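手持夹爪怎么用才算规范：访莱奥妮·施泰因巴赫（Leonie Steinbach）

2019年11月1日，星期五

莱奥妮·施泰因巴赫在 Novard 负责操作规程已经有4年。我和她见面的地方是 Narnbridge 的办公楼二层，她桌上放着一本打印的册子，里面很多页有铅笔写的字。这本册子是给使用手持夹爪录制示范动作的人看的，第二版在今年5月开始使用。

我先问她，为什么这样的工作需要一本册子。她说，第一版只有2页，写的人觉得够了。“那2页里面，一半是讲怎么充电。关于手应该怎么动，只有一句话：请自然地操作。可是每个人的自然不一样。有的人拿杯子很快，有的人先碰一下再拿。”

第二版是她和同事久洛·卡托纳（Gyula Katona）一起写的。他们先看了467段旧的录制，每一段都写了意见，然后留下386段。其他的没有用，主要的原因是开始和结束的时候不清楚：夹爪还没有到位，动作已经开始；或者东西还没有放稳，录制就停了。现在的规定是，开始以前手要停一下，放下东西以后手指要完全打开，离开物体，再停一下。

“停多长时间呢？”我问。

“我们没有写秒数。写了秒数，操作的人就在心里数数，手会变硬。我们写的是：停到你自己觉得已经停住了。久洛不喜欢这句话，他觉得不像标准。我们为它讨论了一个下午，最后还是留下来了。”

关于桌面，册子里有比较长的一章。施泰因巴赫认为，桌上的东西应该像一个真的家里的桌子，有盒子，有罐子，有小的玩具，也有反光的和透明的东西。她不同意把桌子收拾得太整齐。但是有几条是必须做到的：玻璃的东西不能放在手要经过的路上；上面写着姓名、地址或者电话的纸，要先收起来；尖的和热的东西不放在练习用的桌子上。如果在别人的家里工作，移动任何东西以前要先问主人，结束以后放回原来的位置。

“最后这一条，是帕洛玛提出来的，”她说。帕洛玛·萨莫拉（Paloma Zamora）负责联系家庭。“她跟我讲，有一位女士不介意我们来，可是她介意找不到自己的遥控器。这个我很理解。”

我问她有没有安全方面的规定。她翻到册子的中间，给我看一张表。表里写着，每天第一次使用以前，要检查手指上的软垫有没有松，检查连杆的销子，空着打开和合上几次，听有没有不正常的声音。软垫如果有裂口就要换，不可以用胶带粘。另一只手不要伸到两个手指的中间，帮忙扶东西也不可以。有小孩或者动物走近桌子，就停止，把这一段标记为中断，不需要解释原因。

“不需要解释，这个很重要吗？”

“对我来说很重要。以前要写原因，写的人嫌麻烦，就不愿意停。现在他只要按一下，就可以停。中断的多一点，我可以接受。”

不是所有人都对这本册子满意。阿恩·海特曼（Arne Heitmann）在 Akbulut 做培训，他的小组从夏天开始使用同一个版本。他在电话里告诉我，关于小而光滑的物体，规定太少。“这样的东西平放在桌布上，夹的时候容易转一下。应该从哪个方向去夹，册子没有说。我的学员每次都问我，我只能按照自己的经验回答。”他的做法是让手指先打开，对准物体比较宽的地方，慢慢合上；滑了就重新来，不要在半空中调整。

施泰因巴赫听说过这个意见。她承认这一部分写得薄，下一版会加内容，可是她还没有决定要不要写方向。她担心写得太细以后，所有人的动作变成一样的，那么录下来的东西就少了用处。“滑了一次，然后再夹，这也是一段好的录制。我不希望大家把它删掉。要删掉的是假装没有滑。”

谈话快结束的时候，她又讲到休息。册子规定，同一个人不能整个上午都拿着夹爪，要和同伴交换，交换的时间由两个人自己商量。手腕如果觉得疼，当天就不再拿。巴斯蒂安·卡斯滕（Bastian Kasten）现在正在整理第三版的初稿，各个小组可以把意见写在册子后面的空白页，拍照或者直接寄给他都可以。海特曼说，他已经寄了两页过去，还没有收到回信。 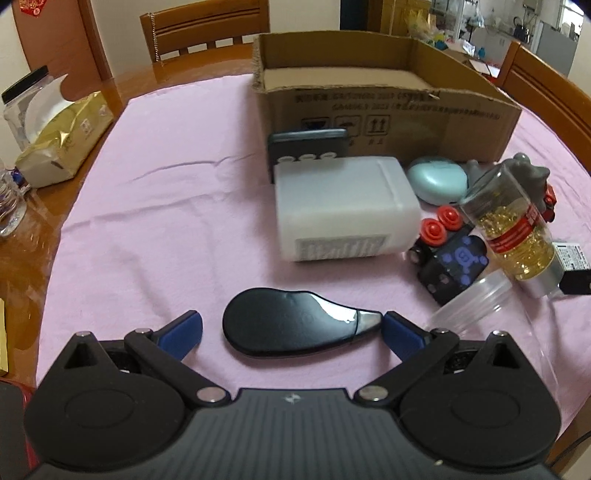
夹爪的手指处于打开状态，中间是一个平放的黑色光滑小物体。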